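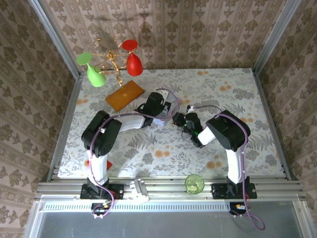 Hanging a Glass with Two Arms: Club Notes, Part 2

Part 1 got you as far as two arms that move when asked and stop when told. If yours only do one of those, go back to Part 1. This part covers the glass exercise, which every pair in the Ultton club has to finish before they are allowed near the Dridgate heats in June.

The exercise is simple to say. A stemmed glass goes upside down onto a curly wire stand, held by its foot. You drive, the arms do the work, and each attempt gets recorded so the arms can have a go without you later on. Allow an evening. Allow two if your partner likes to give advice.

What you need

Two arms, bolted side by side on the front rail
The booth, with the patterned walls and tablecloth fitted
The wire stand on its wooden board
Stemmed glasses, in different colours
A tumbler, for getting in the way
The overhead camera, already focused
A dustpan

Step 1. Dress the booth

Smooth the cloth from the back towards you and tuck the front edge well down. A ruck that you would never notice at dinner is a speed bump to a gripper. We chose the flowery cloth and the wallpaper on purpose. Arms trained in a plain white box do beautifully until someone shows them a living room, as our entry at Rernness proved at some length. People do say the booth looks like a guest house. They are welcome to say so.

Step 2. Place the stand

The board goes at the back left. Turn it so the arms of the stand open towards the middle of the table, and press down on the top with one finger. If it rocks, fold a bit of card under the board. Don't glue it. Somebody glued it last year, and we are on our second tablecloth.

Hang a couple of glasses by hand first. You want to know how the foot slips onto the wire before you try it with something that has no sense of touch. Lime green on the left and red on the right makes a good starting pair, as the camera tells them apart without any fuss.

Step 3. Sort the cables

Each purple cable should follow its arm, with a generous loop over the elbow. Move each arm through its full reach by hand, power off, and watch the loop. If it goes tight, it is too short. If it drops far enough to hook a wine glass, you already know what happens next.

Leave any spare length hanging over the front, clear of your knees.

Step 4. Bring the grippers to the middle

Power up and wait for the status lights. Drive both arms slowly until the grippers face each other over the centre of the cloth with a small gap between them. This is the handover position, and you will come back to it until you see it in your sleep.

Practise it with something small and worthless before you try a glass. Left picks up, right receives, left lets go. The order matters. Angus Henare, who runs our sessions, makes everyone say it aloud for the first 10 goes, and it does help, however daft you sound.

Step 5. Do it with a glass

Take the glass by the stem, just under the bowl. Turn it over while it is still low, then lift. Come at the stand from the front, slide the foot along the wire, and wait for the swinging to stop before you open the gripper. Most breakages come from opening too early, and the rest come from applauding.

Step 6. Now make it awkward

Put the tumbler near the front edge between the two bases and carry on as before. Shift it after every few attempts. The arms need to see it in lots of places, or they will learn that tumblers live in one spot and plough through any that don't.

Step 7. Record, and be strict

Save an attempt only if the glass ends up hanging and still. Label the failures as failures. The Hapeta team kept their near misses in with the good ones and trained a pair of arms that nearly missed with great confidence.

We ask for 57 good attempts per pair. Past that, if you are hanging 95 per cent of them, book the booth for a test run. The sheet is by the door and Thursday always goes first.

If it goes wrong

Gripper closes on nothing: the glass has moved since you lined up. Drop back to the handover position and start again.

One arm lags: check the plug at its base before blaming the software.

Stand tips: you are pushing down on the wire. Slide the foot on level.

Glass breaks: power off first, then dustpan, then shake the cloth outdoors. Spares are in the bottom drawer, and the list of who owes us for them is taped to the front.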